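FOR IMMEDIATE RELEASE

Wurnham Laundry to start evening pickup in Clistby this January

CLISTBY - Wurnham Laundry is bringing its evening pickup to Clistby. Starts in January. Shirts, bedding, curtains, work clothes, all on one ticket. Drivers out until 9 p.m., last orders in by 5 p.m. the same day.

The service ran as a trial last fall on the Brillgate side of town. 476 orders in total, most of them shirts and bedspreads. Customers asked for later hours and a simpler price list. Both are in the new plan.

Shirts are priced per piece, washed and pressed, on a hanger or folded, your choice. Tick the box on the bag tag. If the box is left blank they come back folded.

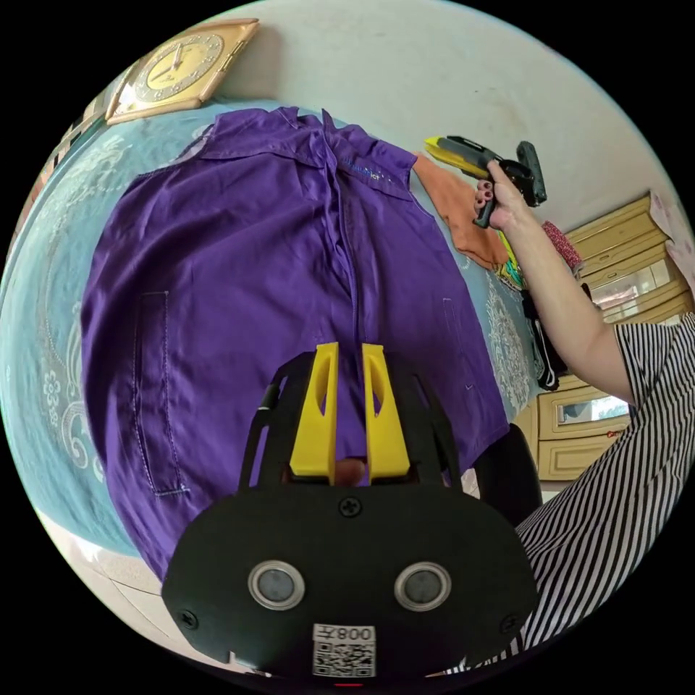
Purple button-up shirt on a patterned bedspread.

Bedspreads and quilts are priced by size, single or double. No extra charge for prints or heavy fabric. Please note that quilts take one day longer than shirts, so a mixed bag will come back in two deliveries unless you ask us to hold it. Holding is free.

Bags are dropped off the first time the driver calls. Keep them, they are yours. Replacement bags can be had at the Brillgate counter or from any driver. Please empty pockets and close zippers before you tie the bag. Loose change goes back in a envelope with the order.

Pickup in Clistby will cover the streets north of the rail bridge first. South side to follow, date to be confirmed. An address checker is on the Wurnham website and will be updated as routes are added.
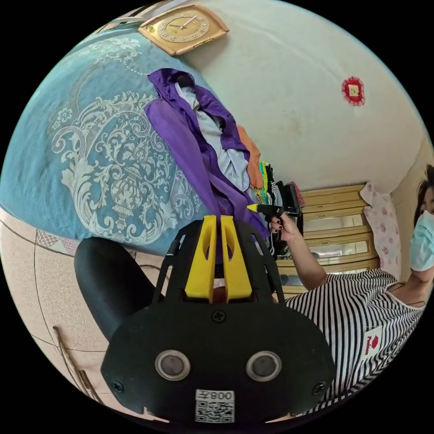 Najafi, supplier of the pressing equipment at the Brillgate plant, said it was glad to see the pickup extended and that the plant had room for the extra work, though it would like the spring curtain orders spread out over more weeks than last year.

The plant now runs two shifts. Second shift was added for the trial and stays on permanantly. Delicate items and anything with a stain note still go to the day shift, same as before. Stain notes should be pinned to the item itself, please, and kept short. What it is and when it happened is plenty.

Subscribers on the old weekly plan keep their current rate through the spring. No need to re-register. New customers in Clistby can sign up online or at the counter, and the first 70 to do so get their first bag of shirts free. Bedding is outside the offer. 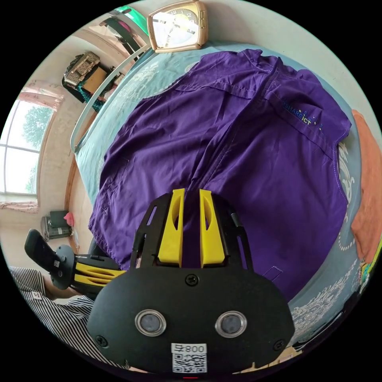
Clistby. Photo: Wurnham Laundry.

About Wurnham Laundry
Family-run laundry and pressing service with a plant and counter at Brillgate. Household and small business accounts.

Press questions: use the media form on the Wurnham website. Photos on request.

ENDS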